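My Year With the Zorketti Boot

June 19, 2024

I have been meaning to write this one for a while, and several of you have been kind enough to ask how the foot is doing, so pour yourself something and settle in.

For anyone new, I broke my ankle last August stepping off a curb (a curb!) on my way back from the bakery, and I was 60 years old at the time and quite sure of my footing.

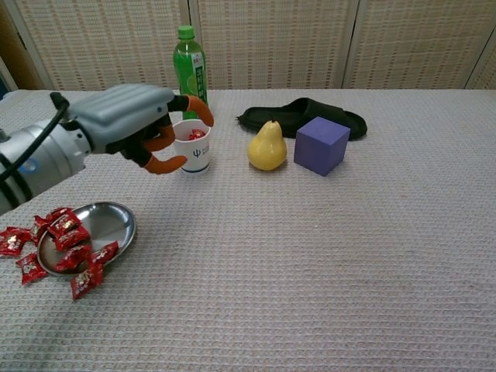
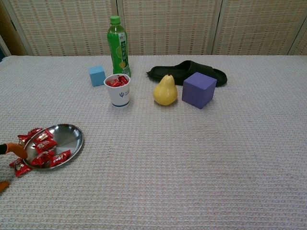
The first place I went was the urgent care on Rozīte Street, where they were very nice and very busy. They took an X-ray, put me in a splint and gave me the name of an orthopedic doctor, Miklós Mészáros, whose office is over in Zisura. I had pictured somebody stern. He was a soft-spoken man in a cardigan who drew my ankle for me on the back of an appointment slip, both bones and the ligament, and then drew it again when I said I didn't follow. I still have that slip on my refrigerator.

He told me I could have surgery or I could try the boot and see, and that with my kind of break he would be comfortable either way. I went home and fretted over it for two days, called my sister, called my other sister, and picked the boot. It's a big gray thing made by Zorketti, with straps that grab every blanket you own. I slept in it for the first six weeks and my husband moved to the guest room, with my blessing.

The bills were their own adventure. Our plan is through Woltel, from my husband's work, and the first statement said we owed $1242 for the boot and the X-rays together. I just about sat down on the kitchen floor. After a lot of hold music I reached a woman who found that the boot had been entered twice, and what we ended up paying was $143. So please, if you get a number that makes your stomach drop, call them up and ask for every line of it!

Then came physical therapy, and this is where I get a little mushy. Lilla Deák had me for 14 visits and I dreaded the first one and cried at the last one. She started me off with nothing but writing the alphabet in the air with my big toe, which sounds silly until you get to about K and your whole shin is burning. Later on there was a wobble board, and a stretchy band I was supposed to use every night while the kettle boiled. I did it most nights. Lilla could always tell which weeks were the "most" weeks.

These days I walk to the bakery again. Stairs going down are still slow, and the ankle puffs up if I stand too long at church or in the garden, so I keep a pillow on the ottoman and put it up after supper. Dr. Mészáros wants to see me once more before the end of the summer, and I've already started a list of questions for him on the back of an envelope.

If you've had one of these boots, tell me in the comments what you did about your other hip, because mine has been complaining ever since and I would love some ideas.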